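Home Trips Trains Packing Contact

April
by Romain Gilbert

Quick one before I unpack, as three of you have asked how to do Stolter to Nunodano without the motorway.

Leave Stolter by the river side. Not the station side, the signs will try to send you that way and you end up behind every lorry in the county. Over the old bridge, left at the fire station, then follow the 281 till it starts climbing. Fuel up first. There is a pump at Skostis but it was shut when I came past at 7 in the morning and still shut on the way back.

Skostis itself - park by the church, free, walk down. Bakery on the corner does a sort of flat onion thing, greasy, brilliant, gone by mid morning. Loos behind the town hall. Bring coins.

After Skostis the road splits and the sign is behind a tree. Go right. Left is prettier for a bit and then it's a farm track and a dog. I went left.

The pass is at 769 metres, so hardly the Alps, but the wind up there nearly had the car door off. Layby on the far side is the better stop, you get the whole valley and somewhere to sit. Two motorhomes in it when I arrived so I ate standing up. Coming down, low gear, lots of bends, cyclists going faster than you. Let them.

Nunodano you reach from above. Don't drive into the old bit. The streets look fine on the map and they are not fine, ask my wing mirror. Use the car park under the wall, then the steps. I stayed at the Dal Bello, room 17, top floor, no lift, small balcony, very good shower. Breakfast is coffee and more cake than I'd normaly face. Settimio Bassi runs the desk and will draw you a map of where to eat whether you want one or not. Take the map. His fish place was twice as good as the one I'd booked.

Evening - walk the wall clockwise so you finish at the harbour end while there's still light. Takes under an hour if you don't stop, and I stopped a lot. Wear proper shoes, the stones are shiny.

Going back I did the coast road instead. Slower, traffic all the way, wouldn't bother again except for the ice cream.
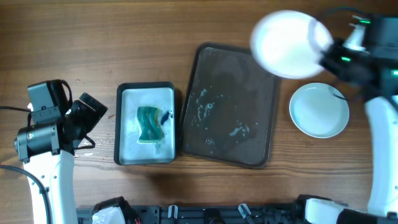

Romain Gilbert

Next post is the ferry, once I've found the reciepts. If anyone knows whether the left fork after Skostis does come out somewhere, leave a comment and put me out of my misery.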